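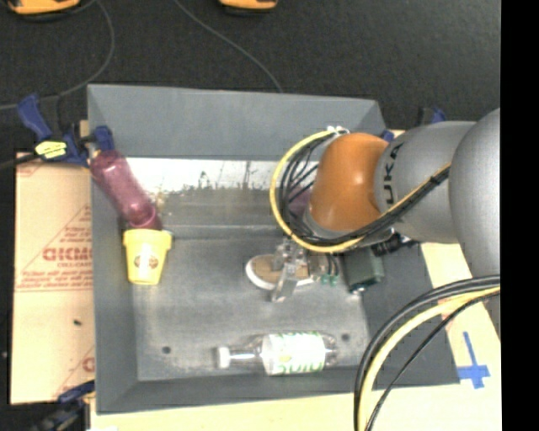 August 5, 2020
Lumau Storage Study, working group on mixed bins

4. Items and bins

4.1 What went in

All items came from the returns shelves at the Crichton site. We wanted ordinary stuff, the kind that ends up in a shared bin when there is no box left to put it in. Shoes, bottles, soft toys, folded cloth, kitchen tools, small tubs. In total 700 items, sorted into 15 classes before anything was placed. Classes are by shape and stiffness, not by what the item is for. So a rolled towel and a stuffed toy share a class, and a shampoo bottle and a rolling pin nearly did (we split them late, see 4.4).

Shoes were kept as singles. Pairs tied by the laces behave like one large floppy item and we didn't have enough of them to say anything useful. Left and right not recorded. Size was recorded but only from the label, and on worn pairs the label was often gone. Missing sizes left blank in the tables.

Bottles were sealed, caps taped. No glass.

4.2 The bins

Bins are the large gray Fistine type, rectangular, sloping sides, flat floor. Matte finish. We took them as they came off the floor at Crichton and did not clean them beyond shaking out grit. Scuffs, pale edges and all. Figure 4 gives an idea: the floor is well worn and there is a small round hole toward each of the two near corners. Holes were not plugged. An item partly over a hole was counted as on the floor.

Sloping walls matter more than we expected. A box put down near a wall tends to end up tilted, one edge on the slope. A bottle rolls back toward the middle if it has anywhere to go. Shoes do neither, mostly. They stop where the sole catches.

Figure 4. Gray bin. A tan shoe with a white sole edge is on its side near the center of the floor, under the gripper. Part of a bottle shows at lower right, just below one of the holes.

4.3 Resting positions

For each placement we wrote down one of four positions: upright, on its side, upside down, leaning. Leaning means any contact with a wall or another item that would change if that support was taken away. Judged by eye. Two raters from the group did all of it, separate sheets, and disagreements went to whoever was on shift. Not ideal.

We logged 3,000 placements in bins with only a few items and another 3,000 in full bins. The two sets are reported apart because the full bins are really a different problem. In a full bin nearly everything leans on something and the four positions stop telling you much. We considered a fifth label ("buried") and dropped it, the raters couldn't agree on how much cover counts as buried.

Shoes gave the most trouble of any class. On its side, as in Figure 4, is the easy case. The shoe lies flat enough and the sole edge tells you which way it faces. High tops are worse. The collar folds under and the thing sits at an angle that is neither side nor upright. Raters were told to go by the sole: sole down is upright, sole up is upside down, anything else is side, unless it leans. This rule is crude but at least both sheets used it the same way after the first batch. The first batch was redone.

Soft toys have no real upright. We used the face. If there was no face we used the tag, and if there was no tag the item was moved to the cloth class.

Sandals were dropped from the shoe class after a short trial. Straps hook over everthing and a single sandal would drag half the cloth with it. They are in the spare set and could be run later.

4.4 Changes during the study

Three changes worth noting.

First, bottles and rolling items were one class to begin with. Split once we noticed that bottles with a flat side do not roll at all and were making the class look steadier than it was. Flat sided bottles now sit with the tubs. Earlier sheets were relabeled from the item list, no need to repeat the placements.

Second, the Waltance totes. Those were meant to be the second bin type, with straight walls, so that slope could be compared directly. The order came in November with the wrong depth, too shallow for the taller bottles to stand with the lid on. We kept them for storage. So the study has one bin type only and any claim on slope is from watching items in that one type, no comparison.

Third, items wear out. Cardboard corners went soft, one of the canvas shoes lost its insole and was a good deal floppier after. Damaged items were swapped for the nearest match in the same class and the swap noted in the item list. Where no match was left the class simply ran short. Cloth never ran short.

4.5 Notes on reading the tables

Position counts are per placement, not per item. A shoe that went in many times counts many times. Items with stiff soles are over represented, they survived longest. Weights are from a kitchen scale and were taken once, at the start, before tape was added to the caps. Difference is small. Color was written down in plain words by whoever did the intake, so "tan", "beige" and "sand" all turn up and probably mean the same shoes; we have not merged them.

Bin wear was not scored. Should have been. The more scuffed floors seemed to hold rubber soles better than the smoother ones but we have no numbers for this, only teh margin notes on the sheets, and those are uneven from one rater to the other. Bin labels were recorded for every run so the check is still possible on the bins that are left at Crichton.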